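Robot demonstration (teaching)

Robot demonstration, also called teaching by demonstration or programming by demonstration, is the practice of giving a robot a task by having a person carry it out through the robot's own body or through a linked control device. The positions, gripper states and sensor readings recorded during the demonstration are either replayed directly or used to fit a control policy. The practice is distinct from offline programming, in which the motion is written as code or drawn in a simulator before the robot moves.

Methods

Kinaesthetic teaching

In kinaesthetic teaching, or lead-through, the operator holds the arm and moves it along the wanted path. The joint motors are set to cancel the weight of the arm and to offer little resistance. Joint angles are read from the encoders at a fixed rate. The method needs no extra hardware and gives the operator a direct sense of contact, but the operator's hands and body can enter the view of the cameras, and the motion of a heavy arm tends to be slower than free human motion. Two-armed tasks are difficult for one person to teach in this way.

Remote control

In remote control, or teleoperation, the operator moves an input device and the robot follows. Common devices are the joystick, the six-axis mouse, the hand-held tracked controller and the leader arm, a smaller or identical arm whose joint angles are copied to the working arm. Leader arms avoid the need for inverse kinematics if both arms share the same joint layout. Delay between the two sides is the main source of error. Without force feedback the operator must judge contact by eye, and early demonstrations by a new operator often contain overshoot and repeated grasps.

Keyboard control is used mainly for small corrections, such as moving the gripper a fixed step along one axis. It is seldom used for whole tasks.

Recorded data

A demonstration is usually stored as an episode, running from a start signal to a success or failure mark. Each time step holds the joint positions, the commanded positions, the gripper opening and one or more camera images. The Sandeo format, used in several small laboratories, also stores the operator's name and a free-text note. Clocks on the cameras and the arm controller must agree, and a fixed offset between them is harder to detect afterwards than a varying one.

Episodes in which the operator pauses are commonly trimmed. A policy fitted to untrimmed data may learn to stop at the same point and remain there.

Choice of task

Tasks for demonstration are chosen so that success can be judged easily and the objects reset quickly. Picking and placing, peg insertion, drawer opening and the sorting of flat items are typical. Thin objects held upright in slots are a demanding case, as the fingers must close on a narrow edge without touching the neighbouring walls.

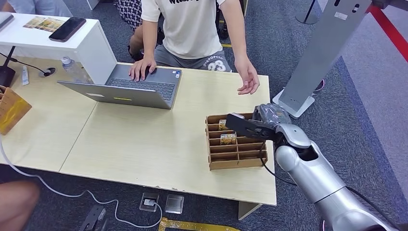
The Ornirley trials, led by Anil Pillai and reported on 9 June 2018, compared lead-through with a leader arm on a slot insertion task. The set contained roughly 2,000 episodes. Policies fitted to the leader-arm episodes completed 82 per cent of test insertions, against 38 per cent for those fitted to lead-through episodes. Pillai attributed part of the gap to the operator's hand covering the slots in the lead-through images. A later repeat at Fenthorpe, with the camera moved to the wrist, found a smaller difference.

Limits

Demonstrations cover only the states that the operator happens to visit. Small errors during playback carry the robot away from these states, and the errors then grow. The usual remedy is to let the operator take over during a run and to add the corrected portion to the data. Differences in style between operators are a further difficulty: if two people approach the same slot from opposite sides, an averaged policy may follow neither path. The Grube protocol limits each task to 2 operators, who agree the direction of approach beforehand.

See also

Imitation learning
Inverse kinematics
Teach pendant
Telerobotics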